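The Pumphrey dresser and other stories

Gallery: the front room, July

Hello again! Lots of you asked how the front room was getting on after my last moan about it, so I've put a page together. It's been a slow old business. We moved in with 46 boxes (yes, I numbered them, and yes, I lost the list by the second day) and most of them ended up in the front room, stacked in front of the window, so for weeks we had the lights on at lunchtime.

The plan was simple enough. Get the boxes out, get the big white cabinet in, and find somewhere for all the little bits that never have a home: batteries, candles, the good scissors, Vimala's jigsaws. Vimala Kartha is my sister-in-law, and she has more jigsaws than any one person should be allowed, but she also lent us her van, so the jigsaws stay.

I'll start with furniture, as that's what most of you wrote in about.

The dresser
It's called the Pumphrey, which made us all laugh, and it came second-hand from a couple two streets over. We painted it ourselves with a tin of Flalia eggshell. Two coats on the front, one on the sides, and none at all on the back, which faces the wall and can stay brown for ever as far as I'm concerned. The drawers stick a bit in damp weather. Rubbing a candle stub along the runners sorted out the top one, so I'll do the rest when I next find the candles!

The rug
Vignesh Raju talked me into this. I wanted plain, he wanted stripes, and he was right, annoyingly. It hides biscuit crumbs like nothing I've ever owned. It does creep towards the door when people walk on it, so I've ordered some of that grippy underlay stuff and I'll report back.

The lamp
An Osholm, from the charity shop by the station. Bindu spotted it before I did and very kindly let me have it (I've since had several reminders of how kind that was). The shade was no good, so I took it off and put on the one from our old bedroom. They sort of match if you squint.

The shelves
I've gone back and forth on shelves more than anything else in this room. My first idea was open ones the whole way along, very airy, everything on show. Then I remembered what our everything looks like. Sreekumar Ramasamy, who did the joinery at our last place, told me to have some open bits for things you reach for and a door for things you'd like to keep the dust off, and I wish I'd listened to him straight away, because I spent a whole evening drawing the other version on squared paper.

So, white it is, with a glass door to one side and open cubbies. I was worried white would look a bit surgery waiting room, but with the rug down it's fine, and it bounces the light about nicely in the afternoons.

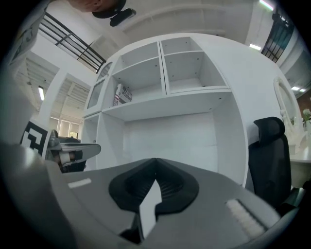
My rule for the cubbies is that they don't all have to be filled. I'm terrible for this. Give me a gap and I'll put a jug in it, then a smaller jug next to the jug. This time I'm adding one thing at a time and leaving it a few days to see if it annoys me. So far I've turned down a fern, a clock and a china duck (sorry, Mum).

Behind glass is another matter. I want the nice glasses in there, and Jussara Honorato's little blue bowls, which she carried all the way over in her hand luggage wrapped in socks. They deserve better than the cupboard under the stairs.

If you're doing something similar, a few bits I picked up along the way. Measure the skirting board as well as the wall. Mine sticks out by 2 cm and I hadn't allowed for it. Wipe shelves down before anything goes on them, as new ones always seem to have a fine dust in the corners. And get the Tiltell felt pads for the feet, the thick ones, before the furniture is in its final spot. I did it afterwards, lying on the floor with a torch between my teeth.

Still to do: curtains (the drop is 105 cm and nobody seems to sell that ready made), the socket by the door, and a proper home for the jigsaws. Vimala has just told me there are 82 of them. I may need a second cabinet.

Next page is the hallway, once I've found the floor.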